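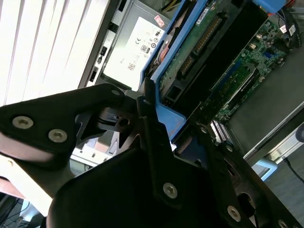 Teleop demos inside a PC case: wrist view blocked by the gripper linkage

Asked by Rizwan Rind in Manipulation > Data collection

I'm recording teleoperated demos of drive cable work in a desktop case. Leader arm on the bench, follower over the case, wrist camera at 15 fps. The linkage covers much of the lower half of the image, and when the fingers get near the connectors I steer by guesswork. The policy trained on 6 hours of this reaches the bay and then hovers. Is it worth moving the camera, or should I add a second one?

3 answers

Harvey Arsenault
Add a fixed camera before you touch the wrist mount. Moving the mount changes the viewpoint for every episode you already have, and mixing the two without a label will hurt.

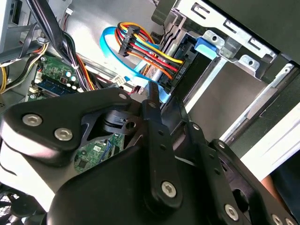
Approach direction matters as well. With SATA power and data leads close together, pick one approach angle and keep it for the whole set. If the operator comes in from a different side each time, the linkage hides a different cable each time. Also check that the operator works from the camera feeds only. If you look directly at the case while driving, your demos contain corrections the policy has no input for. Hovering is a common symptom of that.

gasosow_user
Same problem on our Grurkitz cell. Got a better GPU, didn't help. Try more demos, we have over 3,000.

Abbasi
Agree with Harvey re: looking past the screen. Put a panel between operator and case. Trim the idle frames too, a long pause before the grasp teaches it to pause. I cut anything past 8 frames with no joint motion.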